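Students teach grippers to open a drawer
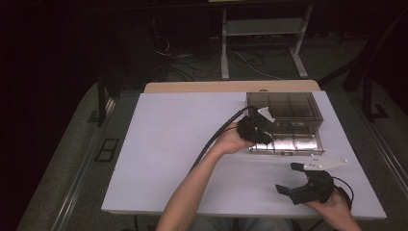
1 min read

Robotics club members at Grokthorpe High have begun work on their spring project, using a pair of hand-held grippers to practice on a clear plastic storage box with a foil-lined drawer.

Club president Wakana Nagano said the group wants 800 recordings before the regional meet in March. It has 238 so far.

"The drawer is the hard part," she said. The club meets Tuesdays in the lab.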